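Itier Jugah Air Monitor: Six Months Next to a Truck Route

By Herman Menon
October 11, 2024

The Itier Jugah is a fixed outdoor monitor for fine particles, sold mainly to neighborhood groups and small towns that want their own readings between the official stations. It lists at $297. I bought one at full price in May and mounted it on the north wall of my garage in Ilcombe, close to the road the gravel trucks use on the way to the quarry.

My interest is practical. The permit for the quarry is up for renewal, and the only official monitor in the county sits upwind of it, behind a ridge. The state agency has treated that station as speaking for the whole valley for as long as I have lived here. A reading from the right side of the ridge seemed worth $297.

What you get

The box holds the monitor, a wall bracket, a weatherproof power supply with a short cord, and a printed card with the serial number and a setup code. There is no printed manual. The full manual is a download, and it is decent, with a wiring diagram and a table of error codes. The housing is white plastic with a downward-facing inlet. Inside are 2 identical laser sensors that sample the same air. The firmware compares them and flags any hour in which they disagree by more than a set limit. This is the best thing about the design. A single sensor that fails slowly looks exactly like a change in the air.

Installation

Mounting took less than an hour. The power cord is too short for most houses and Itier does not sell a longer one, so I ran a covered outlet to the bracket. Wi-Fi setup failed until I turned off the 5 GHz band on my router. The manual mentions this on its last page. After that the connection held, apart from one outage that was the fault of my provider.

Readings are stored on the device if the network drops, and they upload when it comes back. I tested this by unplugging the router overnight. No hours were missing from the file the next day.
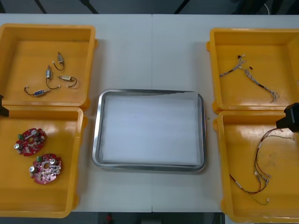 Can the readings be used in a permit hearing?
They can be submitted as public comment, but a state agency will not normally treat them as regulatory data. Ask the permit office what format it accepts and what notes on siting and calibration it wants attached.

Accuracy

I compared hourly averages against a reference instrument run by a small testing firm, Jesdale, which agreed to park its trailer in my driveway for 123 hours in early summer. Over that period the Jugah followed the reference closely on dry days. On humid mornings it read high, in the worst hour by a third. Water droplets scatter light much as dust does, and low-cost optical sensors have trouble telling them apart. Itier offers a humidity correction in the settings menu, turned off by default. With it on, the morning error shrank a good deal, though the low readings in the afternoon became slightly too low.

Coarse dust is a weaker point. The spec sheet gives a PM10 figure, but the sensor mostly infers it from smaller particles. When a line of uncovered trucks went by and left grit on the windowsill, PM10 on the Jugah barely moved while the reference jumped. Anyone whose main complaint is road dust should know this before buying.

Data access

The web dashboard is plain and fast. Raw data can be downloaded as a CSV file with both sensor channels, temperature, humidity and the disagreement flag. There is no subscription fee. Public sharing is off unless you choose it, and the map location can be shifted by a block for privacy. I left mine exact, because an inexact location is the first thing a company lawyer will bring up.

I have 703 hours with the correction on and logged truck counts to go with them. The weekday morning peak is plain in the file. Whether the quarry or ordinary traffic is behind it is a separate question, and one monitor on one wall cannot settle it. A second unit upwind would help, and I have asked a neighbor to host one.

Complaints

The status light is too bright and cannot be dimmed. Alerts go out by email only. The inlet screen clogs with spider silk and needs brushing every few weeks. Replacement sensors are sold only as a pair, and the price was out of date on the store page when I checked.

Rating: four out of five for fine particles. For coarse dust, two out of five, and I would rent a proper instrument.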